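Join our mailing list to get new notebook entries by email. Sign up

Home / Notebook / Bindery / Reading Room / Contact

Tuesday, February 9, 2021

Bindery notebook: Clusden paperbacks, second batch

Finished the spine test on the four copies of the Clusden omnibus. This is the fantasy one, three novels in a single paperback, 1218 pages, and it has been coming back from readers with the spine split in the same place every time, a little way into the second novel. Dayana thought it was the readers. I thought it was the glue. I now think it is mostly the paper.

What I did: opened each copy flat at the split, brushed out the old adhesive, and looked at the grain. On all four the grain runs across the page instead of head to tail. You can feel it if you bend a leaf both ways. So the pages fight the spine whenever the book is opened, and a book this thick gets opened hard.

Copies A and B: old hot-melt taken off completely, spine roughed up with 60 grit, two coats of PVA, mull, then a new paper lining. Cover reattached with a hinge line scored about the width of a pencil in from the spine. Left under weights overnight.

Copies C and D: split in half at the break between novels one and two, each half glued separately, new card covers. So these are two volumes now. Hernán does not like it. He says anybody who borrows an omnibus wants the omnibus. I see his point, but C and D open well and A and B still feel stiff in the middle.

Note on the PVA. The tub from last August has gone stringy and should not be used on spines. It is fine for labels. I wrote LABELS on the lid. Please open the new one for anything that has to flex.

Other repairs this week:

The Orkarau trilogy, hardcover, book two only. Front hinge torn, text block sound. Tipped in a strip of Japanese paper and left it. The map on the endpaper had come loose and I put it back slightly crooked. It bothers me, but lifting it again would do more harm. Dayana read this one over the weekend before I got to it and says the middle drags until the siege, after which she did not put it down. She wants book three moved up the list. It has a loose frontispiece and nothing else, so I can do it Thursday.

Skovitik, the vampire one with the red page edges. The red comes off on damp fingers. Tested a corner with a barely wet swab and it lifted straight away. No wet cleaning on this title, and that goes for every copy. Dry sponge only. Surface dirt on the cover came off fine with the sponge, the coffee ring did not.

Ríos, short stories, the slim one. Staples rusted through. Pulled them and sewed the single section with linen thread, five holes. Twenty minutes' work and the nicest result of the week. I would do all the stapled ones this way if we had the time.

Reading copies: Hernán wants to put an advance copy of the new Skovitik out for the reading group before the finished book arrives. I have no objection, but advance copies are glued even worse than the real thing and this one is already shedding its title page. I will run a bead of PVA down the gutter and he can have it Friday. He has also asked that repair slips stop giving away endings. Fair enough. The slip on Orkarau said "tear through last page, where the brother dies," and that one was mine. From now on slips give page numbers only.

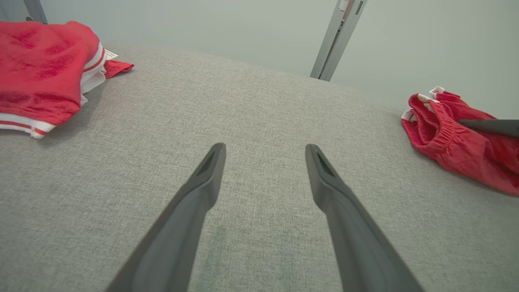 4 min read

Back to A and B. Took the weights off after lunch. A opens to the middle and stays in one piece, although it wants to close again by itself. B has a small gap at the tail where the mull did not take, probably because I rushed the first coat. Worked a little more PVA in with a thin brush and put it back under weight.

Opened and closed A by hand at the old split until I got bored, then fanned it front to back. No cracks in the lining. It is not a proper test. A proper test is one person reading it on a bus for two weeks, so Dayana is taking A home.

Decision for now: keep A and B as single volumes, keep C and D as pairs, lend out both kinds and see what comes back. If the split pairs last and the singles do not, I will ask Hernán again.

To buy: mull, 60 grit paper, linen thread, gray card for covers. We have 2000 repair slips left, so no more of those.

To do: tail of B, Orkarau book three, advance copy gutter, throw out the stringy PVA once the labels are done.

Recent entries

Cleaning soot from cloth covers
Dust jackets: tape we should not have used
Orkarau, book one: new endpapers
Sewing a single section, with five holes or three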